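Robótica doméstica

Robótica doméstica é o ramo da robótica dedicado a máquinas que executam tarefas de casa: arrumar, limpar, dobrar, guardar, pôr e tirar a mesa. O termo costuma incluir os aspiradores autónomos, mas neste artigo refere-se sobretudo aos manipuladores, isto é, aos robôs com um ou mais braços capazes de pegar em objetos. Os mesmos métodos são aplicados em tarefas leves de oficina e de armazém, como separar peças, abastecer bancadas e embalar.

Estado atual

Os robôs de uma só função estão estabelecidos há muito. Um aspirador ou um corta-relva autónomo trabalha num plano, evita obstáculos e regressa à base sem ter de agarrar coisa alguma. A manipulação geral continua por resolver. Um robô com braços pode levantar uma caneca conhecida num laboratório e falhar com uma caneca parecida na cozinha ao lado, onde a luz, a altura da bancada e a posição da asa são outras.

Na indústria a situação é mais favorável, porque o posto de trabalho é construído em função da máquina. As peças chegam sempre na mesma orientação e o chão é plano. Numa casa acontece o contrário, e quase nenhum morador está disposto a reorganizar os armários por causa de um robô.

Arrumação de superfícies

Levantar uma mesa é uma das tarefas mais usadas para avaliar manipuladores. Parece simples, mas junta vários problemas: reconhecer os objetos, decidir por que ordem são retirados e escolher a força e o ponto de contacto para cada um.

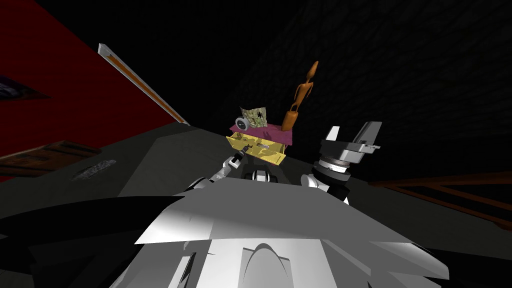
A ordem de retirada é muitas vezes a parte mais difícil do planeamento. Quando os objetos estão empilhados, puxar o de baixo desloca todos os outros, e o sistema tem de perceber o que assenta em quê antes de fechar a pinça. Um pano magenta estendido sobre uma caixa amarela, com um relógio redondo e um manequim articulado de madeira em cima, obriga a tratar primeiro do que está pousado no tecido e só depois do próprio tecido. O relógio pede uma preensão firme e curta; o manequim, alto e estreito, tomba se for empurrado pelo lado errado. O pano levanta ainda outra dificuldade, pois muda de forma ao ser tocado e não tem uma geometria fixa que o programa possa consultar.

O protocolo Trollumum, descrito por Remo Fuchs, propõe pontuar estas tarefas por etapas. O robô recebe pontos por cada objeto colocado no destino e perde-os por quedas ou por contactos com objetos que não devia mover. A pontuação máxima é 100. Os críticos do método observam que ele não penaliza a lentidão - uma mesa levantada em 14 minutos vale tanto como uma levantada em dois.

Simulação

Boa parte do treino é feita em ambientes simulados. Neles é possível variar a iluminação, a textura das paredes, o mobiliário e a disposição dos objetos sem partir nada, e repetir a mesma tentativa muitas vezes. O ambiente Zeltadgate, por exemplo, gera divisões com mesas, prateleiras e objetos de uso corrente e permite comparar programas diferentes nas mesmas condições iniciais.

A limitação mais conhecida é a passagem para o mundo físico. O atrito, a flexibilidade dos tecidos e a folga das articulações são aproximados por modelos, e os erros acumulam-se no momento do contacto. Um programa que domina a tarefa simulada pode apertar demasiado um copo real ou deixar escorregar um livro.

Pinças e mãos

A pinça paralela, com dois dedos que se aproximam um do outro, é o dispositivo mais comum.

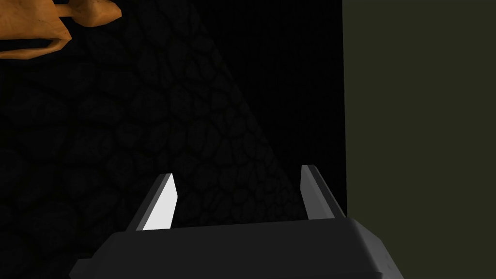 É barata, robusta e fácil de controlar, e basta para a maioria dos objetos rígidos que cabem entre os dedos. Tem mais dificuldade com folhas de papel, sacos e talheres pousados numa superfície lisa. As mãos com vários dedos cobrem um leque maior de preensões, mas são mais caras, avariam com mais frequência e exigem um controlo mais complexo. Uma solução intermédia é usar ventosas em conjunto com a pinça, prática corrente em armazéns e rara em casas.

O uso de dois braços resolve alguns casos em que um só não chega: segurar uma caixa enquanto se retira o conteúdo, esticar um pano antes de o dobrar, abrir um frasco. Em contrapartida, é preciso coordenar os movimentos e evitar que os braços choquem entre si.

Adoção

A Vukach e a Lozano mantêm programas de ensaio em casas habitadas, ambos com supervisão humana à distância. Montri Pongsiri, que acompanhou quatro dessas casas, registou que os moradores aceitavam bem a lentidão do robô e mal a necessidade de corrigir o trabalho feito. Uma toalha dobrada torta era, em geral, dobrada de novo à mão.

O custo, a segurança junto de crianças e animais e a privacidade das imagens recolhidas dentro de casa continuam a ser os principais entraves à venda destes aparelhos ao público.

Ver também: manipulação robótica; planeamento de movimento; visão por computador; automação industrial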